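Two grippers, one cloth bag: Celeste Mota on picking a finger

Celeste Mota tests hand-held grippers for Rirkeo. We got her between runs, so this is quick.

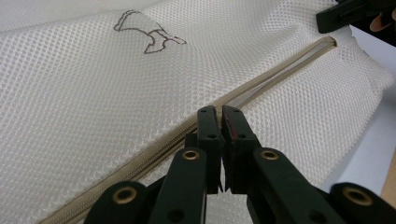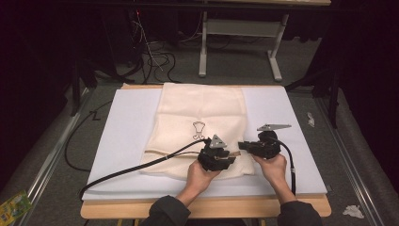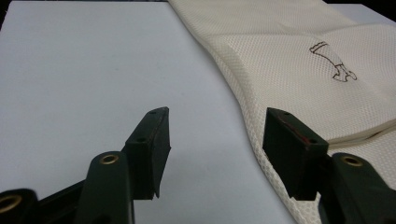 TROTANCE, May 2022

Fabric is the hard one, Mota says. “A box, fine. Thin stuff folds on you.”

She's comparing two finger sets, the Keogh and the Drindisitz. Same arms, 50 grabs each so far. The Keogh missed nine. The other one? “Fewer. But it's slow to open – I hate that.”

Zippers are worse. “You come in a hair too high and you get air.”

And cables. She wants them gone, has said so in evry meeting. “They drag on your wrist. Over 400 grabs, you feel it.”

Next up is the wrist camera, probaly August. No favorite yet, she says, and goes back to the table.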